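Drummond Evening Program
Textiles for the Home, Unit 4: Printed Cloth at the Table
Course handout - read before the second meeting

Printed table fabric is where most people first notice pattern repeat, even if they don't have the word for it. A floral print on a light ground is the most common kind.

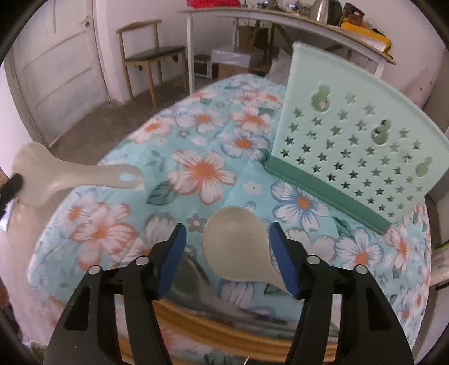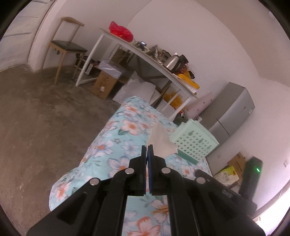 Fig. 1 and 2. Light turquoise ground with a floral print.

Ground and motif
The ground is the background color of the cloth. The motif is the shape printed on it. With a pale ground the eye goes to the flowers first. With a dark ground the flowers look smaller than they are. When you describe a cloth in your notebook, write down the ground first, then the motif, then the colors in order of how much space they take up.

Repeat
The repeat is the distance from one point in the pattern to the next place the same point appears. Measure it along the length and across the width. The two numbers are often different. In a half-drop repeat each column is shifted down by half, so the flowers don't line up in rows. Most florals use a half drop or a scattered layout. Stripes and checks don't need one.

Bring the Bekora sample card to class. Swatch 1013 is a half drop and swatch 56 is a straight repeat. Lay them side by side and try to find the join before you use the ruler.

Fiber
Cotton takes print well and can be washed hot, but it creases. Polyester keeps its shape and dries fast, and grease stains are harder to get out of it. Blends fall somewhere between. You can't tell fiber from a photograph. Use the label, or the burn test from Unit 2 (in the workroom only, with the tray).

Hems and drop
The drop is how far the cloth hangs below the table edge. For a rectangular table, add the drop twice to the length and twice to the width, then add the hem allowance on all sides. A narrow hem on light cloth tends to ripple. Press it before stitching and again after.

For next time
Measure one patterned cloth at home, both directions. Sketch a single repeat in pencil. Read the Fekport chapter on roller printing - skip the part on dye chemistry, we come back to it in March.
Dromix fabric pens are in the supply cabinet. Caps on, please.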